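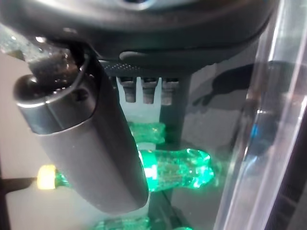
Sorting the Bottles Again

Print this post | E-mail this post

I let the recycling go most of August, so Monday evening I finally started on it. The green plastic bottles get their own bag at the Henriques depot, and they want the caps sorted too. Last year we turned in 181 bottles altogether. I expect this year will be lower, as we switched to the big jugs from Prasico in the spring.

The pale table is the best spot for this job. I keep a gray wire mesh basket at one side and work toward it.

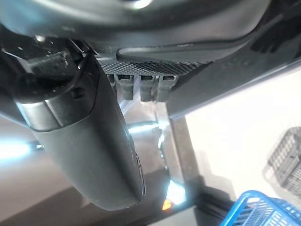 Green ones come first, then clear. Crushing them saves space, but the depot takes them either way. It took me roughly 2 hours, including a trip out to the garage for more bags. The clear ones can wait until the weekend.

Print | E-mail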